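홈 | 기획 | 현장 | 연재 | 구독

기획
꽃 한 송이를 집기까지, 소프트웨어가 하는 일

조회 3,000 댓글 7

커크빌(Kerkville) 작업실에 들어가면 제일 먼저 들리는 게 팬 소리다. 로봇 소리가 아니다. 서버 팬. 그 다음이 키보드. 팔은 생각보다 조용하다.

파수스(Pasus)는 양팔 로봇용 제어 소프트웨어를 만드는 작은 팀이다. 하드웨어는 안 만든다. 팔도 사서 쓰고 그리퍼도 사서 쓴다. 만드는 건 그 사이에 있는 것들. 카메라에서 들어온 걸 읽고, 어디를 잡을지 고르고, 팔 두 개가 서로 안 부딪치게 길을 짜는 부분이다.

요즘 매달리는 건 조화다. 장미, 수국, 잎가지. 왜 하필 꽃이냐고 물었더니 답이 짧았다. "상자는 질렸어요."

상자는 쉽다는 뜻이기도 하다. 모서리가 있고 면이 있고 대충 잡아도 모양이 안 변한다. 수국은 다르다. 꽃 부분은 크고 뭉실한데 줄기는 철사처럼 가늘다. 깊이 지도로 보면 줄기가 통째로 사라지는 일이 잦다고 한다. 꽃만 공중에 떠 있는 점 뭉치로 나온다. 잡아야 할 데는 줄기인데 말이다.

그래서 인식 쪽은 두 단계로 나눴다. 내부에서 젤로우(Jellow)라고 부르는 모듈이 먼저 꽃과 잎을 덩어리로 가르고, 그 다음 컬러 영상에서 줄기를 선으로 따라간다. 덩어리 아래쪽 끝에서 출발해 픽셀을 타고 내려가는 식. 단순하다. 단순한데 줄기끼리 겹치면 바로 꼬인다. X자로 포개진 줄기 두 개를 한 송이로 읽어버리는 거다. 지난 1월까지 이게 제일 큰 골칫거리였다고. 지금은 교차점에서 기울기가 이어지는 쪽을 고르게 해놨는데, 완벽하진 않다. 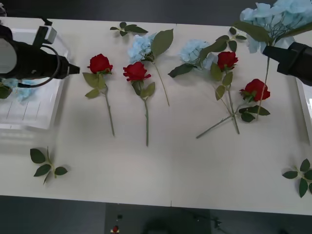
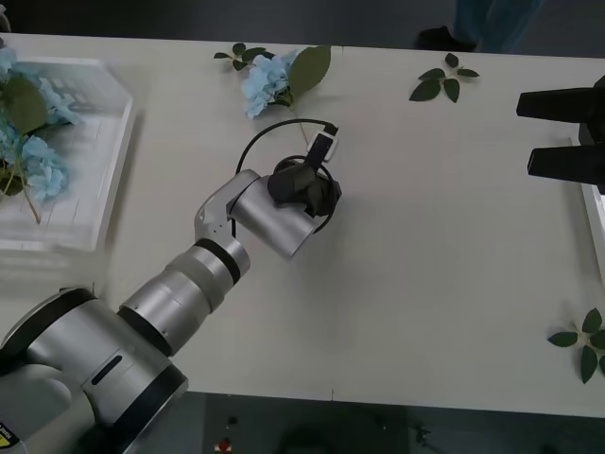
흰 작업대, 수국과 잎가지, 검은 그리퍼.
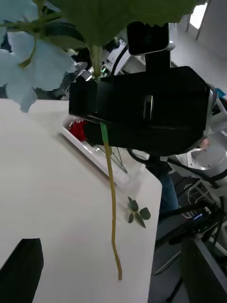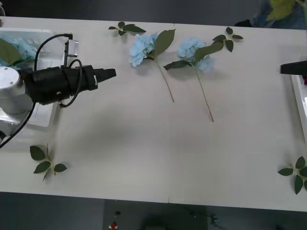 계획 쪽 이야기로 넘어가자. 여기는 툴리(Tully)라는 이름이 붙어 있다. 툴리가 하는 일은 순서 정하기다. 뭘 먼저 집을지, 어느 팔이 갈지, 다른 팔은 그동안 어디서 기다릴지. 처음엔 가까운 팔이 가까운 꽃을 집게 했단다. 당연해 보이는 규칙인데 문제가 바로 나왔다. 가운데 놓인 꽃에서 두 팔이 서로 양보만 한다. 한쪽이 물러나면 다른 쪽도 물러나고, 다시 같이 들어오고. 로그에 그 왕복이 626줄 찍힌 날도 있었다. 그날은 다들 일찍 퇴근했다고 한다.

지금은 예약제다. 팔이 움직이기 전에 지나갈 공간을 시간표처럼 잡아둔다. 먼저 잡은 쪽이 우선. 늦은 쪽은 다시 계산한다. 재계산 제한은 2초로 걸어놨고 그 안에 길이 안 나오면 그 꽃은 목록 뒤로 밀린다. 무식하다면 무식한데 멈추지는 않는다. 멈추는 게 제일 싫단다.

케이블도 골치다. 손목 근처를 도는 검은 선은 로봇 모델 파일에 없다. 충돌 검사기는 모르는 물건이다. 손목을 많이 돌리면 선이 감기고, 감기면 당기고, 당기면 힘 센서 값이 튄다. 소프트웨어는 그걸 꽃에 닿은 걸로 오해한다. 그래서 손목 누적 회전량을 따로 세는 코드를 넣었다. 한계에 가까워지면 되감는 동작을 먼저 끼워 넣는다. 논문에 쓸 얘기는 아니다. 그런데 이 몇 줄이 들어간 뒤로 오작동 신고가 확 줄었다고 하니, 현장은 원래 이런 식이다.

쥐는 힘도 따로 논다. 줄기는 가늘어서 손가락이 거의 다 닫힌 위치에서야 뭔가 걸린다. 빈손과 줄기 쥔 손의 차이가 엔코더 값으로는 아주 작다. 초반엔 아무것도 안 쥐고 당당하게 상자로 가서 놓는 시늉을 했단다. 지금은 손목 카메라로 한번 더 확인한다. 손가락 사이에서 아래로 뻗은 선이 있느냐. 있으면 간다. 없으면 다시. 잎이 카메라를 가리면? 손목을 조금 틀고 다시 본다. 그래도 가리면 그냥 간다. 이 "그냥 간다"를 두고 팀 안에서 아직 말이 많다.

학습으로 다 밀어버리면 되지 않느냐는 질문은 지겹게 듣는 모양이다. 표정이 살짝 굳는다. 파수스도 시연 데이터를 모은다. 사람이 조종한 궤적으로 정책을 학습시키고, 마지막 접근 구간은 그쪽에 맡긴다. 손가락이 줄기에 닿기 직전의 짧은 구간. 거기는 규칙으로 짜는 것보다 낫다고 인정한다. 대신 큰 이동과 팔 사이 조율은 여전히 툴리가 쥐고 있다. 이유를 물으니 로그를 읽을 수 있어서란다. 왜 그리로 갔는지 새벽에 들여다봐도 알 수 있는 것. 그게 필요하다고.

의외로 손이 제일 많이 가는 건 도구다. 재생기. 카메라 영상이랑 관절 값이랑 계획기 판단을 한 화면에 시간 맞춰 틀어주는 프로그램인데, 이게 없을 땐 터미널 창을 7개 띄워놓고 눈으로 맞췄다. 시계가 어긋나면 다 헛수고. 실제로 카메라 시간이 제어기보다 늦게 찍히는 걸 모르고 인식 모듈만 한참 뜯어고친 적도 있다. 멀쩡한 걸 고친 셈이다. 그 뒤로 실행 전 점검 목록 맨 위에 시간 동기화가 올라갔다. 빨간 글씨로.

다음 목표는 꽃다발이란다. 집어서 옮기는 게 아니라 모으는 것. 한 팔이 줄기를 모아 쥐고 다른 팔이 한 송이씩 끼워 넣는다. 여기서부터는 두 팔이 서로 피하기만 해선 안 된다. 일부러 가까이 붙어야 한다. 예약제가 통째로 안맞는 상황. 공간을 나눠 갖는 규칙을 공간을 같이 쓰는 규칙으로 바꿔야 하는데, 설계 문서는 아직 반쪽짜리다. 화이트보드에 화살표만 잔뜩 있었다.

나오는 길에 시뮬레이터는 안 쓰냐고 물었다. 쓴다고 한다. 경로 확인용으로는 매일 돌린다. 다만 시뮬레이터 속 줄기는 휘지 않는다. 꽃잎도 딱딱하다. 잎이 다른 잎에 걸려서 딸려 올라오는 일도 없다. 그런 건 작업대에서 배우는 수밖에 없어서, 오후 4시쯤이면 다들 모니터를 두고 팔 옆으로 모인다고 했다.

공유 626 | 댓글 7 | 스크랩

이전 글 | 목록 | 다음 글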